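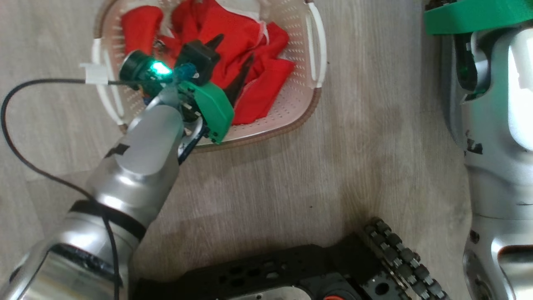 O pano vermelho no cesto branco.

O cesto era de plástico branco, com furos pequenos nas paredes e no fundo e duas alças vazadas. Cremilda Peixoto anotou isso na ficha de entrada, na linha destinada ao recipiente. Na linha do conteúdo escreveu: pano vermelho, debrum branco, amarrotado. A ficha tinha o número 409.

A lavanderia da rua Assunção trabalhava com peças sem dono. O regulamento dava a cada peça três meses de guarda. Vencido o prazo, ela era lavada uma última vez, dobrada e encaminhada ao depósito da Bovemon, que revendia por peso. Cremilda fazia o registro. Welington Araújo fazia a balança.

— Falta a medida — disse Welington.

— Não dá para medir assim.

— Então abre.

Ela não abriu. O pano ocupava quase todo o cesto e, pelas dobras, podia ser uma toalha de mesa, uma cortina curta ou uma bandeira. O formulário não aceitava alternativas. Cada ficha admitia um substantivo e um código, e o código dependia do substantivo. Toalha de mesa era 492. Para bandeira não havia código.

Cremilda conhecia um pano daqueles. Em Priltport, onde morou até os dezenove anos, a mãe estendia na mesa da cozinha, só em novembro, uma toalha vermelha com a beirada branca. Lavava à mão, com sabão Polix, e secava na sombra. Depois da mudança a toalha não apareceu em nenhuma caixa. A mãe conferiu a lista duas vezes e deu a peça por perdida, com a mesma voz com que lia a conta de luz.

A toalha da mãe tinha um defeito num dos cantos: o debrum fora costurado ao contrário, com a emenda para fora, em um trecho de quase um palmo. Era um dado verificável. Bastava puxar o tecido pelas pontas e examinar os quatro cantos, um por vez. Calculou dois minutos para a operação.

— O caminhão passa às quatro — disse Welington.

Eram três e vinte. Cremilda pôs o cesto na balança do jeito que estava. O visor marcou 1.836 gramas. Welington descontou o peso do cesto e ditou o resultado, que ela copiou no campo certo. No campo do substantivo escreveu "pano". O sistema recusou. Escreveu "toalha de mesa" e o sistema aceitou.

— Abriu? — perguntou ele.

— Vou abrir.

Levou o cesto para a bancada do fundo, fechou a porta e lavou as mãos. Enxugou dedo por dedo. Segurou a primeira beirada branca que encontrou e foi correndo a costura entre o polegar e o indicador, devagar, na direção do canto.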